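Gokudska Community Help > Robots at Home and Work > Rules and Good Practice

What belongs in house rules for a robot working in a kitchen area?

Hidayat
Member, Hikuvcombe

Hi all! I've been lurking here since July and finally have something worth posting. We're a small group running a humanoid-handed robot in a kitchen-type room (long counter, sink, storage under the counter, people walking through), and I've volunteered to write the house rules. I'm really excited about this, because up to now our rules have lived in people's heads and everyone's head has a different version.

My first draft had 49 rules in it. I was proud of it for an evening. Then I handed it to a coworker and watched her eyes slide off the second page, so I think I need to start over with something people will read standing up.

What I have so far that I'm sure about: one named operator per run, emergency stop in the operator's hand and tested before the first motion of the day, everybody else outside the reach line unless the operator says come in. I also wrote down that the person at the stop doesn't look at a phone, which sounds obvious until you've done a long afternoon of repeats. 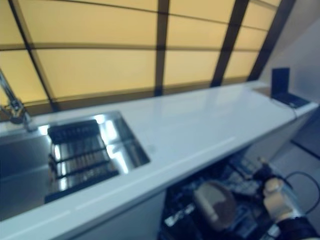 The parts I'm less sure about are all to do with the room. How do you handle a sink in the work area? Do you ban water completely, or allow it under conditions? What about things stored under the counter, where an arm swinging low might catch them? And cables! I have one line in my draft that says "keep cables tidy" and I can tell it's useless, since everyone who reads it believes they already do.

Also, is there a standard I should be reading? I've seen several numbers thrown around and I don't know which ones are meant for people like us. We didn't build the robot, we just program tasks and run them.

Would love to see other people's sheets if you're willing to share. Thanks in advance!!

5 people found this helpful

Hutis
Member

Just follow the manual. The manufacturer already did the safety work and if you go adding your own rules you end up with two sets and people pick whichever is easier. Ours says keep the area clear and that covers pretty much everything you listed.

Tape on the floor is good though. Get the wide kind.

Replies

Hidayat: Thanks, wide tape noted! The manual is good on the robot itself, but it has no idea what my counter looks like, so I do think we need a page of our own.

Hutis: fair enough

Shahram Hassanpour
Regular contributor

Oh, I love this question. I've helped write three of these sheets now and every one got better when it got shorter. Hutis is right that the manual comes first, and your sheet should say so in its top line: "Where this sheet and the manual disagree, stop and ask." But the manual describes a machine and you have a machine in a room, with a sink.

Standards first. ISO 12100 is the general one on risk assessment and it's the one I'd tell anybody to start with, even if you only borrow its way of thinking: list the hazards, estimate how bad and how likely, reduce them, look again. ISO 10218 is about industrial robots and comes in two parts, one for the robot and one for the application and the cell around it. The second part is closer to your situation than the first. ISO 13482 covers personal care and service robots. None of them is a checklist you can tape to the wall, and depending on where you are and who employs you there may be legal duties on top, so talk to whoever handles workplace safety for you. But an afternoon with a hazard list and a cup of coffee will get you a long way.

Now your room questions.

Sink. Pick a default and make it "no water during powered runs unless the task sheet for that run says so." Then the exceptions have to be written down by somebody, and writing it down is when people think about it. For runs with water, check what ingress rating the hand has and what the wrist has, because they can be different. Anything with a power lead stays off the counter on the sink side, and outlets near the sink should be GFCI protected. Test the GFCI button too. People forget it exists.

Under the counter. Treat open storage as part of the workspace if the arm can get there in any pose, including the silly ones. Run the arm slowly through its lowest reach with nobody near it and see what it could touch. Either clear that part, put a panel over it, or set a software limit and write the limit on the sheet. A limit that lives only in one person's config file isn't a rule.

Cables. You're right that "tidy" is useless. Rules about cables have to be something a stranger could check with a yes or a no. Ours are:

No cable crosses the walkway or the robot's path during a run, unless it's under a cover.
No loop stands up off the floor where a foot, a wheel or a finger could go through it.
Spare length is gathered and hung up, never left in the walking space.
Every cable that runs up furniture is clipped to it.
If you plug it in, you route it.

That last one did more for us than all the rest. Also do the check from a crouch! You see loops from down there that you'll never notice standing up.

One more thing about the length of your draft. Try sorting your 49 into three piles: things the operator does before a run, things anyone in the room must know, and things that belong in setup documents and never change day to day. The last pile will be huge. When we did it, what stayed on the wall was 19 lines in big type and the rest went in a binder.

11 people found this helpful

Replies

Hidayat: This is fantastic, thank you so much. I did the three piles over lunch and you're right, the setup pile is enormous. I've stolen your cable rules almost word for word and I'm going to do the crouch check before each session.
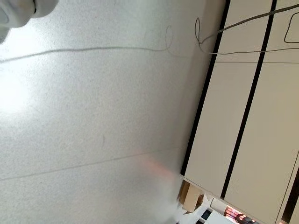
I've also added a line about the floor at the foot of the cabinets, so small items get picked up and put away before power on. My sheet now has a pre-run part, a people part and a stop part, and it fits on one side of paper. One thing I'm stuck on: do you have people sign it every run? It feels like a lot.

Shahram Hassanpour: Love the floor line, I'm borrowing that back. For signing, we put initials and a start time in the run log and leave it there. Our log is at 1,028 runs and the initials have been useful plenty of times, mostly to find out who to ask about something odd. A full signature every run just turns into a squiggle. Do have everyone read the whole sheet again whenever it changes, and put a version number in the corner so you can tell which one is on the wall.

Hidayat: Version number! Of course. Mine is now v2 and I'm weirdly happy about it.

Hutis: can you post it when it's done, might use it for ours

Hidayat: Will do! Just need to trim the water section so it doesn't run onto a second page, then I'll upload it to this thread.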